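ストヴラについて

こんにちは。造花のレンタルと花あしらいの教室、ストヴラ(Stovura)のページへようこそ。お問い合わせの前に読んでくださっている方も、教室の地図を探しているうちにここへ迷い込んでしまった方も、せっかくですから少しお付き合いください。長いです。短くしようと何度か試みたのですが、書き直すたびに長くなるので、もうこのまま載せることにしました。

私たちの仕事は、造花を選び、組み合わせ、花器に挿してお届けし、季節が変わったら引き取って、きれいにして、また次の季節まで休ませておくことです。お届け先は歯科医院の受付、美容室の鏡の横、小さなホテルの廊下、ご家庭の玄関などいろいろで、いまは136か所に花を置かせていただいています。それと並行して、教室では「家にある造花をなんとかしたい」という方から「お店の飾りつけを自分でできるようになりたい」という方まで、一緒に机を囲んで手を動かしています。

はじまりのこと

もともとは1975年、マンリケス(Manríquez)という屋号の生花店として店を開きました。坂の途中の、間口のたいへん狭い店で、バケツを三つ並べるともうお客さまが入れない、と当時を知る方には今でも笑われます。仏花と、お見舞いの花と、春には卒業式の花束。どこの町にもある花屋でした。

造花を扱うようになったきっかけは、近所の喫茶店からのご相談です。窓際の席に花を置きたいけれど、西日がきつくてすぐに傷んでしまう、水替えの手も足りない、というお話でした。それなら、と問屋さんに頼んで造花を取り寄せ、生花と同じ要領で挿してお持ちしたところ、ずいぶん喜んでいただきました。挿した側としては「造花なんて」という気持ちが少しありましたから、お客さまが立ち止まって顔を近づけ、あら、と言ってくださったときは、申し訳ないような、うれしいような、妙な気持ちだったそうです。その気持ちが店の中でだんだん「うれしい」のほうに傾いていって、今に至ります。

屋号をストヴラに改めたのは、生花の扱いをやめて造花一本にしたときです。由来をよく聞かれるのですが、響きがよかったという以上の話が本当にありません。すみません。マンリケスの名前は、教室で使っている初級コースの名前に残しました。

花をほどくところから

教室の初日は、花を挿しません。ここで少しがっかりされる方もいらっしゃるのですが、まず花をほどきます。前の季節の作品を花器から抜いて、一本ずつに戻し、種類ごとに寝かせるところから始めるのです。

これが、やってみるとなかなか楽しいのです。造花の茎にはそれぞれ癖があり、節のところで引っかかるもの、葉がよその葉に絡んでいるもの、抜こうとすると隣の花まで付いてくるものと、一筋縄ではいきません。花首を持って引っ張らないこと。茎の下のほうをまとめて軽く持ち、もう片方の手で一本だけ回しながら上げること。最初にお伝えするのはこの二つで、あとは皆さん、おしゃべりをしながら、思い思いの速さで進めていかれます。(おしゃべりのほうが主役の日もあります。それはそれで、よい日です。)

花器は透明なものをよく使います。透明の花器は正直で、口元でどんなに格好よくまとまっていても、中で茎がもつれていればそのまま見えてしまいます。ですから、抜くときに茎の並びをよく見ておくと、次に挿すときの手本にも反省にもなるのです。移動のときは、花器ごとかごに入れてしまいます。風通しのよい穴あきのプラスチックかごは、運ぶのにも、洗ったあとにしばらく置いておくのにも都合がよく、店じゅうで何かしらの役をしています。
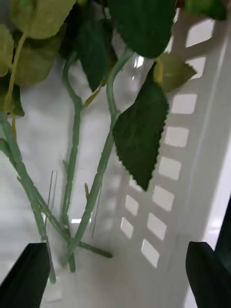 かごの話が出たついでに申しますと、私たちは道具にあまりお金をかけません。はさみ、ワイヤーを切るためのニッパー、緑のテープ、古いタオル、やわらかい刷毛。教室でお貸しするものはだいたいこれで足ります。刷毛は習字用の使い古しがたいへん優秀で、花びらの奥の埃をやさしく掻き出してくれますから、ご家庭に眠っているものがあれば、ぜひお持ちください。

洗い方についてもよくご質問をいただきます。布の花は刷毛で払ってから固く絞ったタオルで押さえ、葉や茎は薄い石けん水で拭き、そのあと水だけのタオルでもう一度拭く。色の濃い花は、目立たない花びらで色落ちを試してからにしてください。乾かすのは日陰で、ひと晩。急いでドライヤーをあてて、花びらをくるんと丸めてしまった失敗が、私たちにも何度もあります。丸まったばらはそれなりに味があると言って引き取ってくださるお客さまもいて、あのときは救われました。

机いっぱいに並べます

ほどいた花は、大きな白い机の上に寝かせて並べます。白い机を使うのは、色がよく見えるからです。木目の机では沈んで見えていた葉の緑が、白の上では急に黄みを帯びて見えたり、同じ箱から出した赤が思ったより暗かったりします。

並べるときには、なるべく一本ずつの間をあけてください、とお願いしています。花の向き、茎の長さ、どこに葉がついているか。重ねて置いてしまうと、結局いつも手前の花ばかり取ることになってしまいます。もっとも、お願いしたそばから茎が交差していくのもいつもの光景で、私たちもあまりうるさくは申しません。

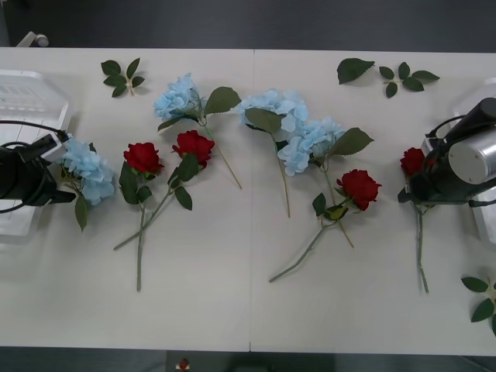 水色のあじさいと赤いばら、葉もの。白い机の上に

水色のあじさいと赤いばらという組み合わせは、教室でも好みの分かれるところです。あじさいはふわっと大きく、どこに置いても場所を取りますし、赤いばらは一輪でもよく目立ちます。両方とも主役の顔をしているので、同じ高さに挿すと、どうにも落ち着きません。

そこで、どちらかに少し下がってもらいます。たとえばあじさいを低めに、花器の口にかぶさるくらいに据えて、その間からばらを高く伸ばす。あるいは反対に、ばらを短くまとめて手前に寄せ、あじさいを後ろに立てる。これだけで同じ花がまるで違う部屋の花になります。前のほうはきりっとして受付向き、後ろのほうは丸くて食卓向き、と私たちは思っていますが、生徒さんには逆だとおっしゃる方もいて、毎年その話で盛り上がります。

葉は最後に足します。茎についている葉とは別に、葉だけの小枝を手元に残しておくと、花と花のすきまが気になったときにずいぶん助かるのです。小さな一枝を口元にすっと差し込むだけで、花器の縁が隠れて全体がほっと息をつきます。葉ものを軽んじる方に、あとで「葉っぱがもう一本あれば」と言わせてしまうのが、意地悪な講師のひそかな楽しみでもあります。

季節の入れ替えについて

レンタルの花は、年に四回入れ替えに伺います。いちばん人気があるのは梅雨のあじさいで、6月の予約は春のうちに埋まってしまうこともあります。気に入ったので夏まで置いてほしい、とおっしゃる方も多く、もちろん構いません。造花ですから、季節の決まりごとはゆるやかでよいと思っています。11月にあじさいを飾っておられる整体院さんもありますし、真夏に赤いばらを欠かさないバーもあります。

引き取った花はそのままお返しできる状態に戻して、箱に寝かせます。箱には花の名前と色、最後に洗った月だけを書きます。以前はもっと細かく、茎の長さや仕入れた年まで書いていたのですが、書くほうが疲れてしまい、やめました。それでも棚の前に立てば、あの箱の奥に白いトルコききょうがあったはず、と誰かが覚えているもので、今のところ困っていません。

傷んで貸し出せなくなった花は、教室の練習用になります。花首が取れたものはリースに、葉だけになったものは葉ものの箱に。最後まで残った茎は、ワイヤーが入っていて何かと丈夫なので、札立てやひもの芯に使います。店にいらしたら、値札の後ろをのぞいてみてください。緑色の茎がちゃんと働いています。

教室のご案内

教室は店の二階にあり、一度にお入りいただけるのは9名までです。もう少し詰められないかと言われることもありますが、花を寝かせる場所がなくなってしまうので、ここは守らせてください。

初級の「マンリケス」は、ほどく、洗う、並べる、挿す、の流れをひととおり体験していただくコースです。花も花器もこちらでご用意しますので、エプロンだけお持ちください。出来上がった作品はお持ち帰りいただけますし、貸し出しの形で季節ごとに取り替えていくこともできます。

続きの「プリスブリッジ」(Plisbridge)は、お店や医院など、人の出入りする場所に飾ることを考えるコースです。正面から見る花と、歩きながら横目に見る花では、挿し方が変わります。実際に店の一階に飾ってみて、入口から歩いて眺め、直して、また歩く。午後いっぱい階段を上ったり下りたりすることになりますので、歩きやすい靴をおすすめします。

もうひとつ、ご自宅の造花を持ち寄る「ウリックス」(Ulix)という会を、毎月開いています。こちらは講座と呼ぶほどのものでもなく、午後2時に集まって、お茶を飲みながらめいめいの花を洗ったり挿し直したりするだけの時間です。押し入れで長く眠っていた花、引っ越しで曲がってしまった花、頂きものだけれどどうも部屋に合わない花。どんな花でも歓迎いたします。曲がった茎は、手のひらで温めながら少しずつ伸ばすと、たいてい素直になってくれます。

よくいただくお尋ね

花器だけ、自分のものを使えますか。
はい、お使いいただけます。口の広さと高さをあらかじめお知らせください。口が広いものは茎が倒れやすいので、中に入れる支えをこちらで用意して伺います。

小さな子どもや猫がいるのですが。
ご相談ください。実のついた枝や外れやすい部品のある花を避け、重さのある花器でお作りします。それでも手の届かないところに置いていただくのがよいと思います。

生花と混ぜてもよいでしょうか。
よいと思います。ただ、茎にワイヤーの入った造花は水に浸けておくと錆びることがありますので、水の入る器を別に仕込むなど、少し工夫がいります。

一輪だけでも借りられますか。
もちろんです。一輪挿しのお客さまとは長いお付き合いになることが多く、お届けするこちらも、つい長居をしてしまいます。

おいでになる方へ

店は坂の途中、赤い郵便ポストの向かいにあります。看板が小さくて通り過ぎてしまう方が多いのですが、坂の上まで行ってしまったら、来た道を40歩戻ってください。そのあたりの左手が入口です。駐車場はございません。自転車は店の脇にどうぞ。

開いているのは午前10時から午後5時までで、入れ替えに出ている間は鍵をかけていることもあります。遠くからお越しの場合は、先にお電話をいただけると助かります。お電話では、飾りたい場所の明るさと、壁の色だけ教えてください。あとはお会いしてから、花を見ながらご相談いたしましょう。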